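News from the Drivham bench: the replay tool is out

Well, it's finally in! Version 8 of the replay tool went onto the shared drive on 08/04/2023, and if you pull the latest Belley branch you'll have it without doing anything clever. I've been living inside this code since before the Prelbridge meet-up, so forgive me if I go on a bit.

The big change is how we line up the two hands. Each hand-held gripper sends its own stream, and the old loader simply trusted both clocks (my fault, I wrote it in a hurry). On a long recording the left hand would drift ahead of the right, and the policy would learn to close one set of jaws too early. The new loader matches the streams on jaw movement first and only then looks at the timestamps. I ran it over all 694 recordings in the soft bag set and it threw out 151 of them, mostly ones where a stream dropped out halfway. That stung a little, but I'd much sooner lose them than train on them.

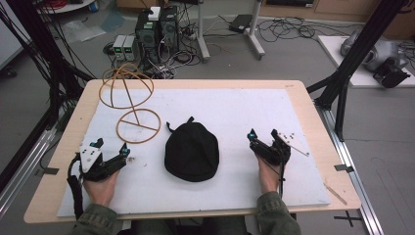 Two grippers and one black pouch at the table.

Soft things are still the hard part, by the way. The pouch tracker from the Cavalcanti package is fine on boxes and hopeless on anything that sags, so I've put a mask step in front of it. You can switch it off in the settings file if it slows your machine down – mine grumbled a bit!

Two small warnings. Old recordings need converting before they'll open, and the converter still falls over on file names with spaces in them. Also, the jaw width plot is upside down in the viewer. I know, it's on my list for June, along with proper left and right labels.

If something breaks, send me the log and the recording number, please, and not just a screenshot of the error.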